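Two hands, one washbasin: comparing end effectors at Elthorpe 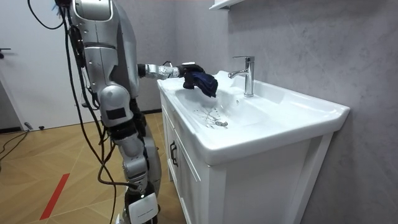
The multi-fingered hand on the humanoid, holding a cloth over the basin in the bathroom test area.

Engelbert Strebel and Mekdes Abera have spent much of the spring changing hands on the same humanoid. Their group at Elthorpe tests end effectors for household work, and the bathroom has become its main test area. The present comparison sets a multi-fingered hand from Fastitz against a two-jaw parallel gripper from Lustico. Both are fitted to the same wrist and run from the same controller, an in-house design called Jemal.

The task is wiping a washbasin. The robot takes hold of a cloth, brings it over the bowl, wipes towards the drain and lifts clear without striking the tap. Each device was given 50 attempts.

"People expect the grasp to be the hard part," says Abera, who wrote the test procedure. "With cloth, most of our failures came later. The fabric creeps out of the fingers while you are pressing on the ceramic, and the arm has no idea."

The Lustico gripper was the simpler of the two to set up. Strebel had it running within a morning. It closed on the cloth at the first try in 45 of its attempts, but the jaws press on a small area, and once the cloth began to drag it tended to turn about that point. The wiped strip then became narrower with each pass.

"You can raise the grip force, and we did," says Strebel. "It holds better. It also bunches the cloth into a rope, and a rope does not wipe a bowl."

The Fastitz hand spread the load over several fingers and kept more of the fabric in contact with the surface. Its first-try grasp rate was lower. Abera puts most of the misses down to the thumb, which in the early attempts closed before the other fingers had gathered enough material. A delay added in Jemal cured most of this, although she would have preferred to set it in the hand's own software.

Weight was a further point. The hand is 305 grams heavier than the gripper, and with the arm held out over the basin the difference showed in the shoulder current. Strebel retuned the arm for each device before scoring began. "If you skip that, you are comparing two payloads," he says.

The cloth itself took some choosing. White cloths were dropped in January, as the overhead camera could not separate them reliably from the basin. A navy-blue one gave a clean outline against the ceramic, and the vision side has given little trouble after that.

Contact sensing remains the weak point for both devices. Neither reports slip directly. Jemal estimates it from motor current, and the estimate is poor at low force, where the wiping is done. Abera has tried using the camera to watch the edge of the cloth, but the hand hides much of it as soon as the arm reaches down into the bowl.

"I would accept a worse hand with a good slip signal," she says. Strebel disagrees. His view is that a wider contact area removes much of the need for sensing, and that the extra wiring would be one more thing to fail. The cable run down the robot is already the item he checks most often — a snagged lead ended 8 attempts, all of which were repeated.

Asked which device they would choose today, both name the Fastitz hand for wiping, and Strebel would keep the gripper for bottles and other rigid items. Changing between them still means four screws, a connector and a fresh calibration, so a quick-change plate is next on the list. Abera also wants to repeat the series with a thicker cloth and a wetter basin before the figures are passed to either supplier.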